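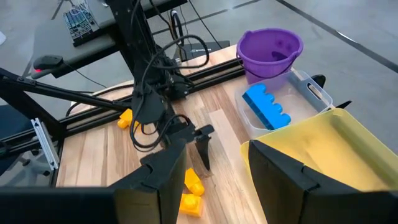 Oiling a butcher-block top in winter: how many coats, and how long before I can put things on it?

Asked by Liudmyla Ostapchuk, December 17, 2018
Category: Home and Garden, Wood and Furniture

Hello everyone, and thank you in advance, because I have been reading this site since we moved to Orell and it has already saved me from one bad decision about grout.

We put in a butcher-block counter in November. It's maple as far as I know, but the store had several kinds stacked together and the receipt only says "hardwood top, unfinished," so please take that with a grain of salt. It is 27 inches deep and runs along the window side of the kitchen, with a short piece on the other side of the stove. My husband sanded it and we put on two coats of plain mineral oil from the drugstore, one on a Saturday night and one the next morning before church.

It looked beautiful for maybe a week. Now it looks thirsty again, especially by the window and over the baseboard heater, where there is a patch that is almost gray. When I run my hand over it, it feels fuzzy, like a peach. My sister-in-law says we should have used polyurethane and been done with it. My neighbor says to keep oiling once a day for a week, once a week for a month, and once a month forever, which sounds like a nursery rhyme and also like a lot of oil.

So my questions are: did we just not use enough? Do I have to sand the fuzzy part again or can I oil right over it? And how long do I wait before I can put the toaster and the bread box back? I have 17 people coming for Christmas dinner and would very much like to have my counter to work on. We do roll out dough right on the wood, so I don't want anything on there I wouldn't want in a pie crust.

3 answers

Answer from marchuk_woodshed
Marked as helpful by 35 people

Hi Liudmyla, and congratulations on the new counter! Your neighbor's rhyme is an old one and there's sense in it, although I wouldn't lose sleep if you skip a day.

Two coats is very little for bare wood. A new top drinks, and in December with the heat running it drinks even more. When I did ours I lost track somewhere after the fifth coat, and the end grain was still soaking it up while the rest had a nice even look. Wipe it on generously, go and do something else for a few hours (overnight is better), then wipe off whatever is still sitting on the surface. Keep on like that until it stays looking the same from one day to the next.

The fuzz is raised grain. Water does that, and a busy kitchen has plenty of it. Wait until the top is good and dry, then go over the fuzzy area with 220 paper by hand, along the strips and very lightly, and wipe up the dust with a dry cloth. If you've already oiled over it, no harm done, it will just clog your paper a little faster. The gray patch may need a bit more sanding than the rest.

Please do something about the spot over the heater. Mine is set up the same way and I had a seam open up wide enough to hold a dime. I oil the underside too now, lying on the floor with a rag like a mechanic, and it has behaved much better. Also check the screws underneath. They should be in slots or oversized holes so the wood can move a bit with the seasons.

As for the toaster, mineral oil doesn't harden, so there is no real curing time. Once you've wiped it and a paper towel comes away clean, put your things back. I'd give the bread box another day if it has a cardboard or felt bottom. You have plenty of time before your dinner.

Answer from Prirar

polyurethane. three coats. never think about it again

(I don't roll dough on mine though, I use a mat)

Answer from wargate_gran

I agree with nearly all of the first answer and would only add that after the oil I like a board cream, the kind made with mineral oil and beeswax. You can make it yourself, one part wax to four parts oil, melted together in a jar standing in a pan of hot water. Rub it in, leave it overnight and buff it with an old T-shirt. Water beads up on it nicely for a few weeks. It's a little slippery the first day, so mind your mixing bowl.

I'd stay away from olive oil or whatever is by the stove. I did that to a cutting board years ago and the whole drawer smelled like old crayons.

For the dough, flour it well and scrape it afterward with a bench scraper before you bring a damp cloth anywhere near it. Then dry it with a towel. Merry Christmas to all 17 of you, and what kind of pie?

Comment from Liudmyla Ostapchuk

Thank you both so much, and Prirar too, my sister-in-law will be delighted. The third coat is on now and the gray is already less noticeable. The pie is sour cherry.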